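Home | Forums | Small Spaces | Bathroom Storage | Search

Toothbrush in a mug: which way up, and does the tube go in too?

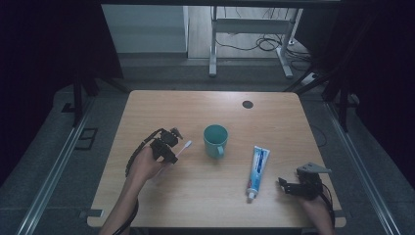 2 min read

Posted by Felista Kimaro, 17 Jul 2019

The bathroom in the new flat has no cabinet and a sink with no ledge, so the brushing things are moving to a table outside the door. Current kit is one white toothbrush, one tube of toothpaste with a white cap, and one teal mug with a handle. The mug is ceramic and glossy. I want everything to live in the mug if possible.

Two questions. Does the brush stand bristles up or bristles down? And does the tube stand in the mug with it or lie flat on the table?

---

hallway_sink wrote:

Bristles up. Handle down. The head should touch neither the mug nor the tube. I would leave the tube flat, as you have it next to the mug. A full tube is heavier than the brush and pushes it to one side, and the head ends up resting on the crimp.

---

Maes_R wrote:

Disagree on the tube. Cap down in the mug works fine if the mug is wide enough. The paste settles toward the cap and you get more out at the end. I have done it this way since April with a Hallberg tumbler and the brush leans on the opposite side. No contact.

---

hallway_sink wrote:

A tumbler has straight walls and probably more depth than a coffee mug. Measure before recommending it. My mug is 10 cm deep and a new tube still sticks out far enough to tip it if someone catches it with a sleeve.

---

Felista Kimaro wrote:

Inside depth is 9 cm. I tried the tube cap down. It stands, but it leans on the rim on the handle side and the mug feels top-heavy. With the tube half used it would probably be better.

---

drainboard wrote:

The part everyone is skipping is the bottom of the mug. Water runs down the handle and collects there. A mug has no drain, so you get a gray film in a week or 2. Glazed ceramic cleans up easily, but you have to do it. Shake the brush, wipe the handle, rinse the mug every few days. Hot water and dish soap, then upside down on a towel for 20 minutes.

Also, is that the table it will stay on? There is a round cable hole near the back right. Keep the mug away from it. Any drips that get in there will reach the cut edge, and whatever the core is, the edge will swell first.

---

Felista Kimaro wrote:

Same table, yes. I could put the mug on a saucer.

---

Maes_R wrote:

A saucer holds water too. Use a cork coaster or nothing.

---

drainboard wrote:

Cork stays damp. A saucer can be rinsed with the mug. I would take the saucer.

---

Plellivden wrote:

I had the same setup in a rental. Mug in the middle, tube flat to the right of it, cap toward me. I am right-handed, so I pick up the brush with the left hand and the paste with the right and never cross over. Turn the mug so the handle faces front right and you can move it without touching the rim. The only change I made was a small Lenia tray under all of it – the lip catches drips and you can lift the lot when you wipe the table.

---

Maes_R wrote:

A tray solves the table. It does not solve the tube taking up space. Mine is a 90 cm shelf shared with another person and the flat tube was always in the way.

---

hallway_sink wrote:

She has a whole table.

---

Felista Kimaro wrote:

Going with bristles up, tube flat, tray underneath. I will try the tube in the mug again when it is half empty and post the result. Rinsing the mug goes on the list with the towels.

---

drainboard wrote:

Wipe the threads on the cap as well. Dried paste on the tray sets hard and takes some soaking to lift.

Recent in Bathroom Storage

Suction hooks on textured tile
Towel rail too close to the door
Soap dish that drains into the sink
Where to keep spare toothbrush heads
Removing limescale from a glazed cup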